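Cell 2 hand-held gripper station – periodic inspection checklist with comments

Site: Badudside
Station: Chin bench, container handling
Inspected by: Tirta Khoo
Date: January 25, 2020
Hours on counter: 3,367
Previous inspection: August, at 200 hours after the finger plate change

Result codes: P = pass, A = pass with action, F = fail, N = not checked.

1. Bench and rails

1.1 Work board clean, no lifting at the corners – P
1.2 Aluminium extrusion rails tight to the board – A
Comment: right rail turned slightly at the near end. Re-torqued and marked with paint pen. Check the mark at the next visit.
1.3 No sharp edges within reach of the operator's forearms – P
1.4 Basket stands flat on the board – P
Comment: one foot of the old basket was bent. Replaced from Trutero stock.

2. Grippers, left and right

2.1 Body fixings – P both
2.2 Trigger returns fully when released – A left, P right
Comment: left trigger slow over the last part of its travel. Stripped, brushed out and refitted dry. Do not oil, as the grease in August collected fibres and made it worse.
2.3 Jaw faces parallel when closed – P both
2.4 Finger plates secure, no cracks at the holes – P both
Comment: inspected under a lamp with the plates off. Light scuffing on the left plate only.
2.5 Cable strain relief – P left, A right
Comment: right sleeve had worked back along the cable. New tie fitted. Leave a loop long enough for full wrist turn, then test by hand before power is applied.

The reach and grip check is done with both grippers held and the test containers in the basket. The operator should be able to bring the jaws to either side of the front container without the cables pulling on the wrists.
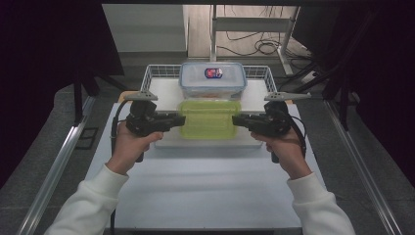
Reading time: 2 minutes

The green container goes in front and the clear box with the blue-tinted lid behind it. Keep to this order, otherwise results cannot be compared with earlier sheets. Sleeves must stay clear of the triggers – cuffs are to be pushed back if they reach the fingers.

3. Function

3.1 Open and close, both sides, no load – P
3.2 Grip and lift, front container – P
3.3 Grip and lift, rear container – A
Comment: slipped once on the left side, before the trigger was cleaned. Repeated afterwards without fault.
3.4 Position readout at full open, right side – P
Comment: 3,962 counts, within the limit on the Sisex sheet.

4. Floor and surroundings

4.1 Cables clear of the standing area – A
Comment: spare length behind the bench to be coiled and tied off the floor.
4.2 Stand and supports stable when pushed by hand – P
4.3 Emergency stop reachable from the operator position – P
4.4 Curtains clear of moving parts – P

Open actions

Left trigger spring: order a replacement, fit at the next stop.
Right rail: check paint mark.
Floor cables: tie up before next shift.

Station released for use with the actions above. T. Khoo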